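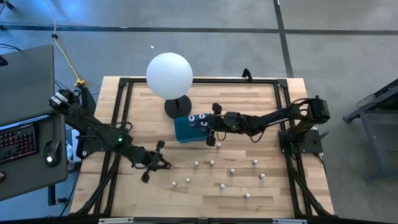 Bianka Nyitrai objected, in her comments on the draft protocol, that a strip-built top should not be treated as a single board with a single shrinkage value, and that any figure given for the whole panel would hide what happens at the glue lines. We accept the first part of this objection. The second part depends on how the strips are oriented, and the remainder of this section deals with that question.

3.2 Movement across the width of strip-built panels

Solid wood swells and shrinks with the moisture content of the surrounding air. Movement along the grain is small enough to be ignored in furniture. Movement across the grain is larger, and it is larger again in the tangential direction than in the radial direction. A wide plain-sawn board therefore changes width more than a quarter-sawn board of the same species, and it also cups. Gluing narrow strips edge to edge does not remove either effect. It divides the panel into short lengths of wood whose growth rings lie at different angles, so that the movement of the whole approaches the mean of its parts and the cupping of one strip is partly opposed by that of its neighbor.

The averaging holds only if the strips are mixed. In the Dumwood panels the strips had been ripped from the same few planks and laid up in the order in which they left the saw. Long runs of strips with similar ring angles resulted, and these panels behaved like wide boards. The Esholm panels were shuffled before glue-up and showed no such grouping. Both sets were cut to the same thickness of 40 mm and sealed on the faces with the same oil. End grain was left bare in both sets, which we would now do differently.

Panels were kept in the conditioning room until two weighings taken on successive days agreed. Width was then read at 3 stations along the length, one near each end and one at the center, using fixed brass pins set 300 mm apart. The pins were placed within the field of the panel and did not span it, so the readings exclude edge damage. Tibor Győri took all readings in the first series. In the second series the readings were shared with Orsolya Szilágyi, and a difference between the two readers was found at the center station only. It was traced to a loose pin and the affected values were dropped.

The manner of holding the panel matters as much as its makeup. Three arrangements are common: screws through slotted holes into a rail, clips that ride in a groove, and a surrounding metal frame. The third is the least discussed in the furniture literature, although it is frequent in workshop and laboratory tables. Figure 3 shows a light strip-built top enclosed on all four sides by a black aluminum extrusion frame. With an enclosure of this type the clearance between wood and metal becomes the controlling dimension. Where the panel swells beyond the clearance it must bow upward, crush at the edge, or push the frame out of square. 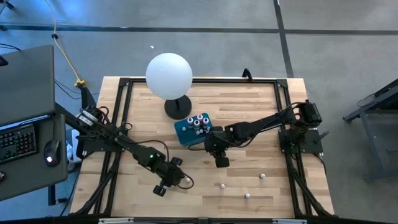 Crushing is easily missed. The fibers at the edge take a permanent set during the humid months, and in the following dry season the panel is narrower than when it was installed. The gap that opens is then read as ordinary shrinkage. Hegedűs describes the same sequence in floors laid tight to a wall, where the boards nearest the wall are the ones most compressed. We found it in two of the Garkurham panels, both fitted without clearance.

Metal frames also move, but on a different schedule. Aluminum responds to temperature within minutes, while a thick oiled panel may need weeks to respond to a change in humidity. The two movements should not be subtracted from one another as if they occurred together. For indoor use the thermal term is small beside the moisture term and has been left out of the model.

Glue lines were examined at a magnification of 200 after the last cycle. No open joints were found away from the panel ends. Near the bare end grain, short checks had started in the wood beside the joint and, in the Dumwood panels, had run along it. Nyitrai's concern is therefore supported at the ends and unsupported elsewhere. A separate value for the end zone is reported in the next section, together with the results for the Bravo adhesive.

Contact: Lempi Manninen, corresponding author | Copyright the authors | Back to top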